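Waste Liner Use in a Shared Study Room
Project report, Facilities and Materials course
Submitted 1/19/18

1. Purpose

The project measured how many plastic liners are used in the shared study room on the third floor of the Vass building, and whether fewer could be used without changing the cleaning schedule. The room has carpet on the floor, a small wooden cabinet against one wall, a potted tree and more than one bin. The smaller wastebaskets were the subject of the study. The larger bins are emptied under a separate contract and were left out.

2. Background

Liners are bought from Drisolis in cartons of 2,000. Under the existing routine every small wastebasket gets a new liner each evening, including baskets that hold a single sheet of paper. Used liners are bagged and sent out with general waste. The supplier's delivery slips gave a total of 1,411 liners drawn from stock for the floor during the last term.

3. Method

Observation ran for 10 working days. At the end of each day the contents of each wastebasket were sorted into paper, packaging and food waste, then weighed on a bench scale. The liner was checked for tears and residue and marked as reusable or not reusable. A liner was marked reusable only if it had held dry waste and the fold over the rim was still intact.

To check a liner, the basket was laid on its side on the carpet and the bag was opened toward the person sorting. This gave a better view of the bottom seam than looking in from above. Loose bags were kept in a heap on the floor next to the work area — a box would have been better, as bags already checked were mixed with unchecked ones on two occasions. The counts for those days were repeated.

4. Results

Most liners were still usable at the end of the day. Food waste was the main cause of rejection, followed by tears at the rim. Tears were more common with the thin pink bags than with the gray ones. Paper made up the largest share by volume but a small share by weight.

5. Limits

Only one room was studied, and January is a quiet month. The Seltby annex, where students eat at their desks, would probably give a higher rejection rate. The scale reads in steps of 3 grams, so very light loads were recorded as zero.

6. Recommendation

Change liners in the small wastebaskets only when they are soiled or torn, and place one marked bin for food waste by the door. The Jurnatari student fund could pay for the bin and its label.

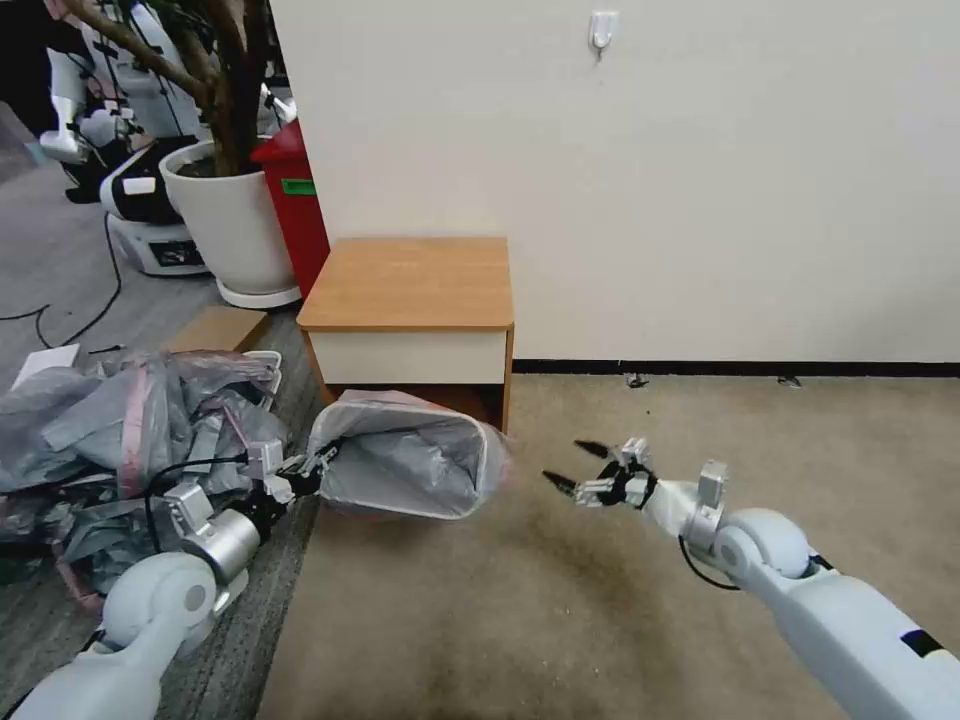
Figure 1. Small wastebasket on its side with gray liner folded over the rim; gray and pink bags at left.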